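Ayane Iwasaki

6 min read

1/ A thread about microwaves with knobs, as I've lost this argument in person twice this month and would like to lose it in writing.

2/ My microwave at home is a Zerkovar. It has a panel you press. The panel has pictures on it: a fish, a jug, a thing I believed was a hedgehog for a year and is a baked potato.

3/ To heat soup on the Zerkovar you press Menu, then the arrow, then the arrow again, then Start, and then it asks you how much the soup weighs. I don't know how much the soup weighs. I've never met anyone who knows how much their soup weighs.

4/ The manual has a chart. For soup it assumes a 300 ml portion, in "a suitable vessel". My bowls have not been assessed.

5/ It also has a clock, which resets if anybody in the street sneezes. At the moment it thinks it's 06:21. It has thought this since the last power cut and I've started to find it restful.

6/ Compare the one in Okau, which I've been spending time with. White box, white wall, knobs. You turn the thing and it does the thing.

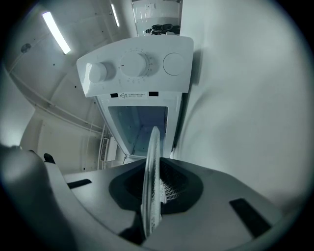 The controls, from below. Big dial with the numbers round it, little knob on one side, flat round button on the other.

7/ Look at that dial. It has markings all the way round it, like a proper instrument. I felt briefly qualified.

8/ People tell me dials are imprecise. Yes. So is leftover rice. You are matching one vague quantity with another, and if it's still cold in the middle you give it a bit more. This is the entire discipline.

9/ My sister sets her microwave to exact seconds. 1:45 for porridge. I asked what happened at 1:40 and she looked at me as if I'd suggested leaving the baby on the bus.

10/ Small complaint, to show I'm fair: the writing on these things is always tiny. There's a warning label on that one with the triangle on it and several lines of print, and if you can read it without your glasses on then you can have my job.

11/ I've a theory about warning labels on kitchen appliances. The smaller the print, the more specific the accident. Big print is "hot". Small print is something that happened once to a man with a spoon.

12/ Someone has already replied to ask if I'm being paid by Big Knob. Thank you, I'm going to be thinking about that for days.

13/ Moving on to the top of the microwave, a subject on which I have views.

14/ The top of a microwave is a shelf. Manufacturers don't want it to be a shelf. The Zerkovar manual spends a page on how it isn't a shelf. Every microwave I've ever known has had something on it.

15/ In my life these have included: bread, post, a second lot of bread, the takeaway menus of two restaurants that have closed, a cactus (brief), and a Hosoda kitchen radio that only got one station and only when the microwave was off.

16/ My rule is that a plate may rest up there for as long as it takes to deal with the door. A plate is on its way somewhere. Post isn't, post has moved in.

17/ (Check your own manual about the vents before you take household advice from a woman who killed a cactus. If yours has slots on top, leave them clear.)

18/ Doors, then. Why do they all open the way that's wrong for your kitchen? Mine opens into the bread bin. So lunch begins with moving the bread bin, and where does the bread bin go? On top of the microwave.

19/ The happiest arrangement is a microwave on a table, out in the open, with room for the door to go all the way over. I'd never considered this. I grew up thinking they had to be wedged under a cupboard, in the dark, like a badger.

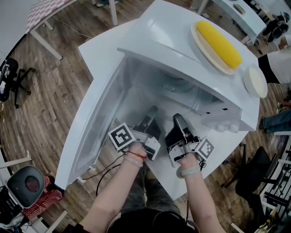

Door right over to the left, both hands in, toy corn on its plate on top.

20/ You can get both hands in! I can't do this at home. At home it's one arm, sideways, up to the elbow, while the other hand stops the door coming back at me.

21/ Also there's a spot beside it for a bowl. I can't overstate what a difference it makes to have somewhere to put the next thing. Half of all kitchen swearing is a person holding something and looking for a flat surface.

22/ Full disclosure, the corn is a toy. I'm told corn on the cob does very well in a microwave, the real sort, in its husk. I've done it once and enjoyed it, then spent the evening picking silk off the turntable.

23/ Which brings me to cleaning, where I've less dignity to protect.

24/ Bowl of water, slice of lemon, run it for a few minutes, leave the door shut for a few more, wipe. Everybody knows this. It's on every website. I have done it, at a generous estimate, when visitors were coming.

25/ The rest of the time I operate on a system where I notice the ceiling of the microwave, say "oh dear" out loud, and shut the door.

26/ If you've never looked at the ceiling of your microwave, you're probably sleeping well. I'd leave it.

27/ Knobs do lose a point in this section. Grease gets round behind them. On some models they pull off for washing, on some they pull off and that's you without a knob. Be gentle until you know which sort you've got.

28/ A friend ran hers with a pair of pliers for most of a winter. She said you get used to it. She also said guests didn't.

29/ Several people asking what I'd buy. I'm not a reviewer, I'm a person with opinions and a talking fish button, but all right.

30/ Plain one. Dial. A door that opens away from whatever you chop on. Take a dinner plate to the shop and see if it goes round inside. You'll look peculiar for a minute and then you'll own a microwave your plates fit in.

31/ I didn't take a plate to the shop. My dinner plates touch the sides of the Zerkovar and make a noise like a small tram. We eat off the side plates now.

32/ Skip anything with an app. Zavach, a kitchen app my brother-in-law loves, sends him a notification when his food is ready. He's standing in front of it. It's a room with him and the microwave in it, and his phone buzzes to let him know.

33/ He has 821 saved recipes on there. I've eaten at his house a great deal and I'd put the number in circulation at two, and one of those is toast with something on.

34/ Reply from someone who says touch panels are easier to wipe. Correct. I've nothing. Enjoy your wiping.

35/ Reply from someone else who says her gran couldn't see the panel on hers and went over to a dial one, and put a blob of nail varnish on the rim at the place where the soup goes. This is the best thing anyone's ever told me on here. A blob where the soup goes!

36/ I would like one blob for soup, one for milk, and one for "that'll do".

37/ To the gentleman who has written in at length about wattage: I read it all. I did nod. I think we both know I'm going to keep turning it until the edges bubble.

38/ And no, I don't know what the little knob's for on every model, please stop sending me photos of yours. On the ones I've used it was the power. I've only ever had it at the top. If there's somebody out there who uses Medium Low on purpose I'd love to hear from you, what are you making?

39/ Edit: butter. Forty of you. It's butter. Fine.

40/ Edit again: one person says chocolate, and that butter should be left out on the side overnight like a decent household. I'm muting this now, you can sort it out among yourselves.

41/ The Zerkovar still says 06:21. Soup for tea. Off to weigh it.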